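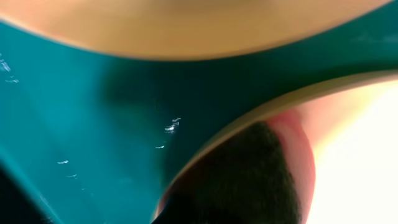

Wrist camera on the Rorora cell: questions and answers
Bratgate service pages. Revised 21/08/2026.

Which cells does this page cover?
The single-arm handling cells at Bratgate with a Pidmont wrist camera. The older Nowicki bracket uses different screws and has its own page.

The picture is soft at very close range. Is the camera faulty?
Usually no. The lens is fixed and will not focus on anything nearly touching the gripper. Back the arm off to the check position and look again. If the picture is still soft there, clean the lens window.

How do I clean the lens window?
Put the cell in service mode and lock out the arm. Blow off loose dust, then wipe once from the center outward with a dry lens cloth. No solvent. The window coating clouds and cannot be restored.

One side of the picture is washed out white. What should I change?
Check the cell lamp angle first. If the lamp is correct, lower the exposure setting one step at a time. Do not go below 7. Under that value dark parts lose their outline and the pick check fails.

Glossy parts show small white glints. Do they matter?
Only if the pick check reports a false edge. Turn on the glint filter under Camera, Surface. Leave it off for matte parts.

When do the finger pads need replacement?
At 800 hours, or earlier if the pad has a cut or a hard spot. Replace both pads together and run the grip zero afterward.

Do I have to recalibrate after removing the camera?
Yes, every time, even if the bracket stayed on the wrist. The routine takes 10 minutes. Error 169 means the target plate was not found; clean the plate and repeat.

Who can change the stored camera settings?
Berhanu Assefa or Celina Szewczyk. Operators can view settings but not save them. Save a copy of the old file before any change.

Where do I log the work?
In the cell log, under Wrist. Enter the pad hours, the exposure value and the calibration result.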